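Kitchen hand and general helper wanted, Coluvholm (part time, start as soon as you can)

Posted Tue 13 May

Hello! I run Gokomus, the little lunch canteen on the ground floor of the old Merix building in Coluvholm, and I'm looking for another pair of hands. If you've ever walked past at noon and smelled onions, that was us.

We do lunch only, Monday to Friday. Soup, one hot dish with meat, one without, bread, something sweet. On a normal day we serve 80 people, mostly from the offices upstairs and the college across the road, and they nearly all turn up in the same forty minutes. Before that it's peeling and chopping and afterwards it's washing and mopping, and I'd like to be straight with you that there's more of the second than most people expect when they picture working in a kitchen.

The person who had the job moved away in March and I've been muddling through with my sister-in-law and a student two days a week. We've coped, but I have done my own potatoes every single morning since and I'm a bit tired of potatoes.

What you'd be doing

Getting in at eight, putting the deliveries away, checking the dates on what's in the fridges. Vegetable prep until half ten or so. Setting up the counter. Then serving alongside me, or keeping the plates coming round if you'd prefer to be out of sight (some people hate the counter, I don't mind, we can work that out between us). After service it's dishes, surfaces, floors and bins, and writing up the fridge temperatures in the book. You'd normally be out of the door by two, half past if the dishwasher is having one of its moods.

Twice a year we cook for the Furtună supper, which is a big do in the hall with 300 people sitting down to three courses. Those are evening shifts and paid at a higher rate. You don't have to do them, but they are great fun and I'd love it if you did - the band usually eats with us at the end.

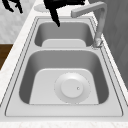 Do I need to have worked in a kitchen before? Experience is nice to have, but I can teach you everything in the first fortnight, knives included.

What matters more to me is that you turn up on time and tell me when something's gone wrong. I once found out at a quarter to twelve that we'd had no rice delivered, and I'd much sooner have known at nine! You'll also need to be all right on your feet for the whole shift, and able to lift a sack of carrots off the floor. If lifting is a problem but everything else sounds good, write to me anyway and we'll talk about it.

You'll need a food hygiene certificate. If you haven't got one, I pay for the course and for the hours you spend on it. It's a day and a short test at the end, and I've not had anybody fail yet.

Languages: we speak a mixture in the kitchen. Enough English to read a label and ask me a question is plenty.

Hours and pay

Twenty-five to thirty hours a week, weekdays only. We shut for three weeks in the summer and over Christmas. I pay a bit above what the other lunch places in town pay, and I'll tell you the exact hourly figure when you get in touch, as it depends on your age and whether you've got the certificate. Tips go in a jar and are split equally at the end of the week. Lunch is free and you can take leftovers home, so bring a tub.

There's a bonus of 600 when you've been with us for six months, and I put 300 towards decent shoes on your first day. Please spend it on shoes. The floor by the back door is tiled and it gets slippery in the wet.

Getting here

The number 4 bus stops right outside, and there's a covered rack for bikes in the yard. No parking, I'm afraid, except for the delivery bay, and they do tow.

How to apply

I don't need a fancy CV. Send me a few lines about yourself, what you've been up to lately, which days you could do and when you could start. If there's someone I can ring who's worked with you, put their number in, but a teacher or a neighbour will do if this would be your first job. You can also drop a note in at the counter, only please come after half one, as I won't be able to talk before then.

I'll ask three or four people in for a paid trial morning. You'll prep with us, eat with us, and see whether you like it. I do reply to everyone, though it may take me a week.

One more thing - if you can only manage three days, still write. The student might want more hours in the autumn and the two of you could share it.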